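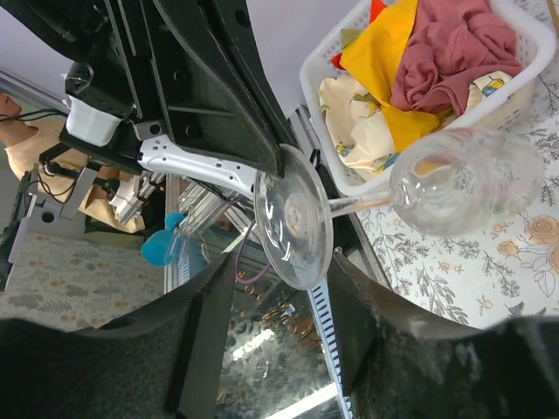

By Onyekachi Okoro, second year, with thanks to Inna Hladun for the maps

Last updated: August

So my project is about why people in Vadton stopped using the number 2 bus, and I should say straight off that I picked it because I was fed up of being the only person on it. I live at the Dunilow end, I get on at ten past seven in the morning, and most days the driver and I have the whole thing to ourselves until the hospital.

My tutor, Roswitha Nolte, told me that being annoyed was a fine place to start but that I'd need some numbers. I wrote a one-page survey (eight questions, far too many, I know that now) and pushed it through 600 letterboxes between the station and Dunilow. I got 239 back! I was expecting a couple of dozen, so that was a very good week, apart from the typing.

The big thing people moaned about was the timetable at the stop. I'd guessed it would be the fare, and the fare did come up, but mostly from people who hadn't been on the bus for years and were remembering the old price. The timetable is printed tiny, it's behind scratched plastic, and at four of the stops it was still last winter's. One lady wrote "I gave up and bought a bicycle" right across the comments box and left everything else blank. I've counted her as a reply.

The second thing was the evenings. The last bus leaves the station at twenty to seven, and the train most people come home on gets in at quarter to. I stood there for five evenings with a notebook and watched people walk out past the empty stop to the taxi rank or the car park. A few of them told me they'd happily use a later bus if it was there (people say that, though, and I don't know how you'd test it without running one).

I also went through the old council minutes in the library, which took ages. The evening buses were cut after a passenger count that was done in the school holidays. I'd have liked to find the count itself, but the librarian and I looked through two boxes and it wasn't in either.

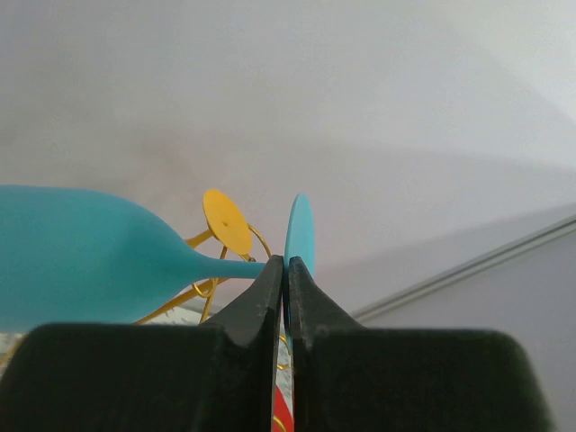
What I'd do differently

Fewer questions, for a start. I'd also knock on doors at the flats by the Braler works, where hardly anyone posted the form back, and I'd ask people's ages in bands, as plenty of them skipped that bit. And I'd talk to the drivers much earlier on. I only managed it in the last fortnight, and they knew most of this already.

Comments

Seo-ah Song: Loved this. The timetable at the church stop has been changed now, I checked this morning, but it's still tiny.

Olesia Pylypenko: Did you ask anybody about the Sunday service? My mum would've had plenty to say.

Onyekachi: I didn't, sorry Olesia! It was on the first draft and I ran out of page.

Contact the Geography office | © the authors | Back to top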